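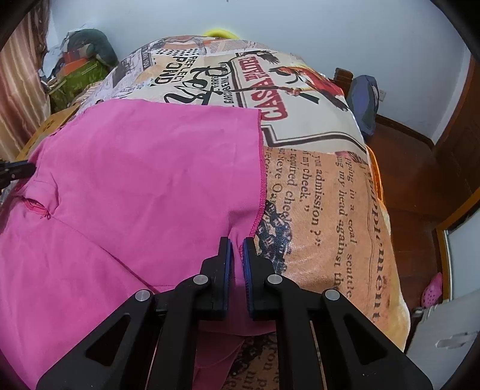

The Akberg Fellowship is a university award for research on household textiles, paid from the income of the Lemimora Endowment. It was set up at Talebi College and supports 15 fellows at a time. Most work on fabric care, wear and storage. Their subjects are ordinary household goods, such as a printed sheet on a bed or a pink garment with shallow wrinkles in its fabric. Fellows keep their regular teaching posts and receive money for supplies, travel and student help.

The endowment began with a gift from Pakgate, a packaging firm, which the college matched in full. Only the income may be spent. Unspent funds return to the principal each March. 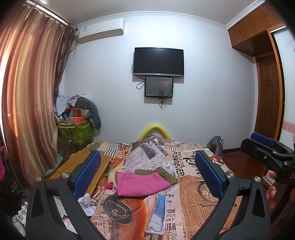
Who can apply for the fellowship?
Full-time faculty in any department can apply, provided they have not held the award before. Applications are limited to 602 words.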